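Frequently Asked Questions: Making Yogurt at Home

Updated 31 May 2020

Most of these questions came in by email after the Ridgeway classes. I have grouped them loosely. If yours is missing, use the contact form at the bottom of the site.

What milk should I use?

Whole cow's milk from the supermarket is fine. Two percent works too but sets softer. Skim milk gives a thin yogurt with a lot of whey, and most people who start with it give up on it. Avoid anything marked ultra-pasteurized for your first batch. It can work, but the texture is often loose and you won't know whether the milk or your method was to blame.

Can I use goat's milk?

Yes. It will be pourable, closer to a drink. Strain it if you want it thicker.

Do I need a machine?

No. A heavy pot, a thermometer and a warm place will do. I own a Brekico yogurt maker and use it in winter when my kitchen is cold. The rest of the year I wrap the pot in two towels and leave it in the oven with the light on and the heat off. Check your own oven with a thermometer first, as some oven lights give off hardly any heat.

What do I use as a starter?

Plain yogurt with live cultures. Read the label and skip anything with gelatin, starch, sugar or flavoring. You need 3 tablespoons for a half gallon of milk. More starter does not make a thicker yogurt. It tends to make it sour and grainy.

How old can the starter be?

Under a week after opening is best. I save a small jar from each batch before anyone gets to it and keep it at the back of the fridge.

Can I freeze starter?

Yes, in an ice cube tray. Thaw the cubes overnight in the fridge. Expect the first batch to take an hour or two longer.

Why do I have to heat the milk if it is already pasteurized?

Heating it again changes the proteins so that they hold more water, and the yogurt sets firmer. Bring it to 180 degrees Fahrenheit, stirring the bottom so it doesn't catch. If you can hold it there for ten minutes, the result is thicker still.

How cool should it be before I add the starter?

Between 108 and 112 degrees. Above 120 you risk killing the cultures. Stir the starter into a cup of the warm milk first, then pour that back into the pot.

How long does it take?

My batches usually take six to eight hours. Longer means more sour. Start checking at 4 hours by tilting the pot very gently. If it moves as one piece, it has set. Don't stir it to find out.

My yogurt didn't set. Can I save it?

Sometimes. If it still smells clean and has only been a few hours, check the temperature. If it has dropped below 100, warm the pot back up in a sink of hot water, add a spoonful of fresh starter and give it another four hours. If it has sat lukewarm all night and done nothing, throw it out.

There is yellow liquid on top. Is that bad?

That is whey. Pour it off or stir it in. It's good in bread dough in place of some of the water.

Why is mine stringy?

Stringy yogurt usually comes from incubating on the cool side or from a starter that has been carried on too many times. Buy a fresh tub and start over.

How do I make it thick, like Greek yogurt?

Strain it. Chill the yogurt completely first, line a colander with a clean cotton cloth, set it over a deep bowl and put the whole thing in the fridge. Two hours gives you thick yogurt. Overnight gives you something you can spread on toast with salt and olive oil.

Paper coffee filters work for small amounts. I tried a Flundix straining bag and it did the job, though it takes a while to wash.

What size bowl do I need under the colander?

Bigger than you think. A half gallon of yogurt can give up more than a quart of whey, and if the whey reaches the bottom of the colander the straining stops.
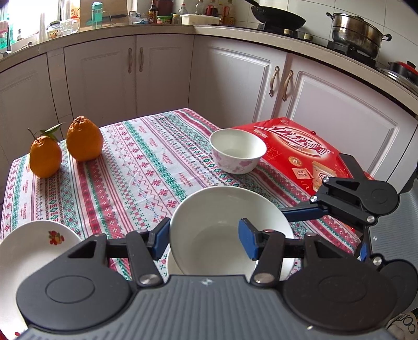
Rami Saab: I lost a whole batch by straining it on the counter in August. It went so sharp we couldn't eat it. Always in the fridge, even if you're only doing an hour.

I agree with Rami about warm weather. The cultures keep working at room temperature and the yogurt gets more sour as it drains.

How long does it keep?

Up to two weeks in a clean, covered container in a cold fridge. Strained yogurt is best within ten days. If you see mold or it smells yeasty, get rid of all of it, not only the top.

Can I add fruit or sugar before it sets?

Vanilla and a little sugar can go in with the hot milk. Leave fruit until you serve it. Acidic fruit can make the milk curdle and gives you a watery layer at the bottom.

Can I cook with it?

Yes, but it will split if it boils. For hot soups and sauces, whisk in a teaspoon of cornstarch per cup, warm it slowly and keep stirring. Touran Mousavi's cucumber soup, on the recipes page, is served cold and needs none of this.

Can I make a dairy-free version?

Soy milk is the most reliable. Choose one with only soybeans and water on the label. Coconut milk needs a thickener and I haven't found a method I like well enough to post.

Where do you get your jars?

I reuse Pastska sauce jars. Wash them in hot soapy water, rinse well and let them air dry. Any glass jar with a lid that closes properly is fine.

Will you be running more classes?

Not at the moment. Dates will go on the Ridgeway page when there are any.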